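Skundulik Opens Two-Arm Dish Cell to Visitors at Skunness Workshop

SKUNNESS, May – Skundulik has put its two-arm dish-handling cell back into use after a full refit of the grippers and wrist cameras. The cell, known in the workshop as Virno, is used to practice clearing and wiping plates on an ordinary wooden table.

Both arms are bolted to one base rail. Staff check the rail bolts first, then the cable loops at each wrist, which need enough slack for a full turn.
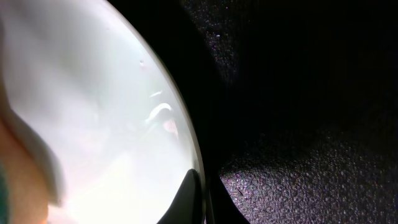 Wrist camera view used to check a fingertip near the rim of a glossy white surface.

The refit took around nine hours. Most of it went into the fingers, which Magyar supplied as a replacement set. Each fingertip was aligned using its own wrist camera, and the old grip settings were thrown out.
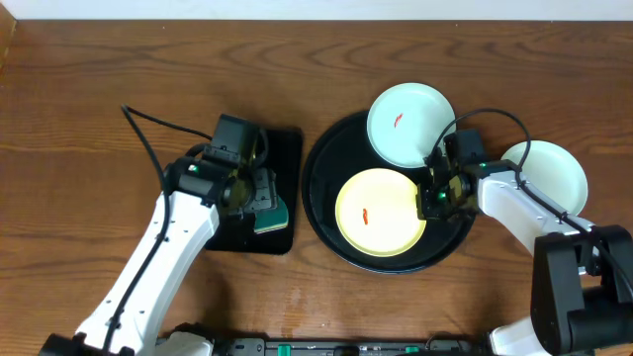
The Virno cell with plates on the round tray and a sponge on the mat at left.

Before each session, the operator sets out the tray and mat and looks for the green lights on the grippers. If a light is missing, the cell is powered down and the connectors are reseated at the rail. The work plan for the refit listed 76 checks in all.
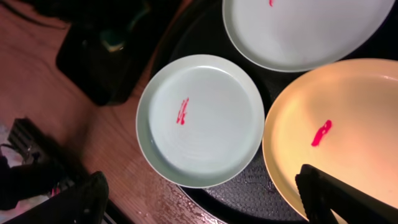 Three plates with red marks, seen from the wrist camera. Both gripper fingers are in view.

Fingers will be inspected every two weeks and wiped down at the end of each day. Magyar will keep spare sets in stock for the cell.

Workshop visits can be booked through the Skundulik front desk in Skunness.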